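Rakena Casts: surface scans of plaster dental models

Version 2, released in May

Summary

Rakena Casts holds 900 surface scans of plaster dental models, upper and lower arches, with tooth labels on every mesh. It was put together at the Okberg lab for work on automatic tooth segmentation and margin line detection. Maintainer: Tayla Tuhiwai.

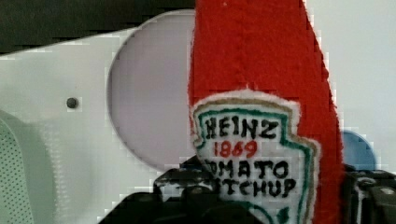 Figure 1. Red fabric ketchup bottle with white label patch.

What is in the release

scans/ holds one PLY file per arch, in millimeters, no color
labels/ holds one JSON file per arch, with a tooth number for each vertex
splits/ holds the train, validation and test lists
meta.csv gives arch, scanner, and whether the cast has chips or bubbles

Tooth numbers follow the FDI two-digit system. Gum vertices are labeled 0. Upper and lower arches from the same person share a case ID and always fall in the same split.

How the scans were made

Casts were scanned on 2 desktop scanners, a Nukerell and a Drirel. Most were scanned once. A group of 40 casts was scanned on both machines so that users can check how much the scanner matters; these are flagged "paired" in meta.csv. Files are as exported, apart from cropping at the base and removal of loose fragments.
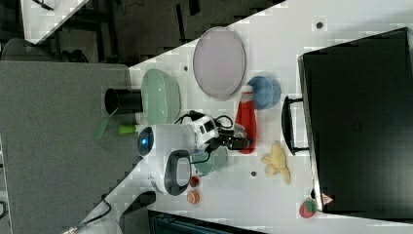
Figure 2. Robot arm and red bottle on the white table.

Labeling

Each mesh was labeled by one technician and checked by a second. Where they disagreed on a boundary, the second version was kept. Labels near worn or crowded lower incisors are the least reliable. 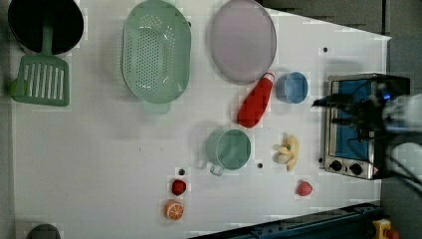
Figure 3. Overhead view: colander, slotted spatula, lavender plate.

Known problems

In 10 files the back molars are cut short at the crop line. They are listed in known_issues.txt and left out of the test split.
Third molars are rare.
No cast includes implants or scan bodies.
Drirel meshes are denser, so resample before comparing vertex counts. 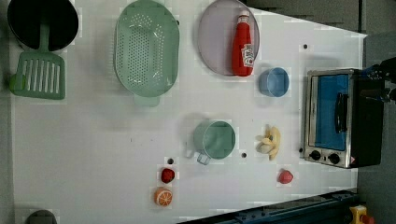
Figure 4. Tabletop with toaster oven.

Changes since version 1

Fixed swapped left and right labels in the validation split
Added the paired flag
Renamed "jaw" to "arch" in meta.csv, which will break old loaders

Use

Research and teaching only. Not for planning treatment. Please report label errors with the case ID and tooth number.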